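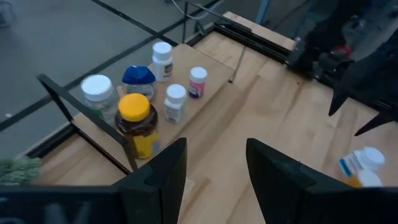 Residents' Forum – Shared Spaces – Supplement shelf

Shadi Smadi
Members are reminded that vitamin and supplement bottles belong on the raised wooden shelf, upright, with caps closed. Bottles left lying on the tabletop should be returned to it the same evening. Large jars go in front.

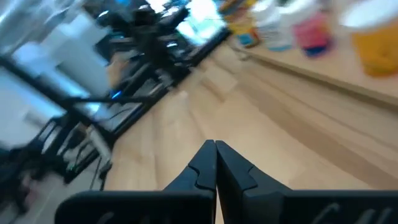 The arrangement applies to the Wedar building only. Soletden keeps its own rules.

Koen Verbruggen
I must disagree regarding large jars. A wide jar in front hides whatever stands behind it – I would request that tall items be placed at the back and small ones in front.

Shadi Smadi
Noted. The width of the jar remains a difficulty in either row. Please submit a proposal before May.
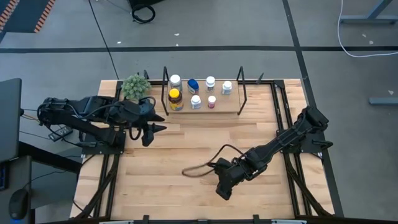 zupan_4
I support two rows, provided that labels face forward. Expired products should also be removed.

Koen Verbruggen
Agreed on labels. Expiration dates remain the responsibility of each owner.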